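Residency Diary, Textile Conservation Studio, Olton
December, entry 5

The studio opened at 7:30 a.m. for the final month of the residency. The heating in the east wing had been restored overnight, and the hygrometer by the door read 50 percent, the level agreed with the Nanstead Museum for the duration of the loan. The morning was given over to paperwork. The condition reports for the Castaño bequest had been returned with comments, most of them minor, and the remainder were answered before the mail left at eleven.

The bequest consists of household linens from a single family home near Flinbridge: tablecloths, pillow covers, christening gowns, dish towels and a quantity of plain yardage that was evidently bought and never made up. The register now stands at 1,168 items. When the agreement was signed, the figure used for planning was 1,000, and the storage order was placed on that basis. A further order for archival boxes has therefore been submitted. Until it is filled, the surplus will remain in the drying room under clean sheeting, an arrangement the registrar has approved in writing.

The greater part of the register is of modest monetary value. It is the opinion of this diarist that the dish towels are the most important objects in the group. Fine table linen was put away and survives in many collections. Working cloth was used until it failed, and then it was cut down for rags. Those from Flinbridge carry darns upon darns, in at least two different hands, and one bears a laundry mark that has not yet been matched to any business in the county directories. The inquiry sent to the Nanstead archive last month has not been answered. A second letter was drafted today.
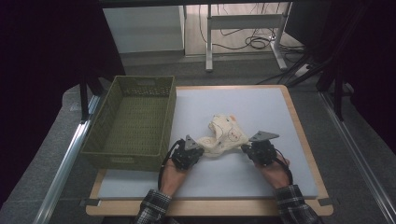 Cream cloth, crumpled. White work board.

After lunch, the discussion turned to creases. The studio has until now followed the Nanstead guidance, under which all creases are relaxed before storage. For tablecloths this is sensible, as a sharp fold weakens the thread along its length. For the yardage the case is less clear. Several lengths still hold the folds given to them by the shop, and those folds record the width of the bolt and the manner in which it was sold. Once relaxed, the evidence is gone. It was agreed that the fold pattern of each length will be drawn and measured before any humidity is applied, and that one length will be left as it came. The additional drawing will cost time that was meant for the gowns.

The test of the new blotting paper was concluded in the afternoon. It performed adequately on plain weave and poorly on damask, where it left a faint impression of its own texture on the reverse. The mark lifted with a second dampening, but the paper will not be used on patterned goods. The older stock is to be kept for that purpose, and the supplier in Olton has been asked whether more can be obtained.

A school party visited at two o'clock and was shown the christening gowns through the glass. The questions were good. One child wished to know why anyone would keep a towel with a hole in it, and the answer given was longer than the question deserved — the group was nearly late for its bus.

The remainder of the day was spent on the handlist. Entries for the pillow covers are complete except for the lace edgings, which await an opinion from outside the studio. The heading "miscellaneous" has been removed from the list and its contents distributed. Two items could not be placed under any heading and have been returned to the tray beside the sink.

Lights out at 6:15 p.m. The key to the drying room is on the second hook.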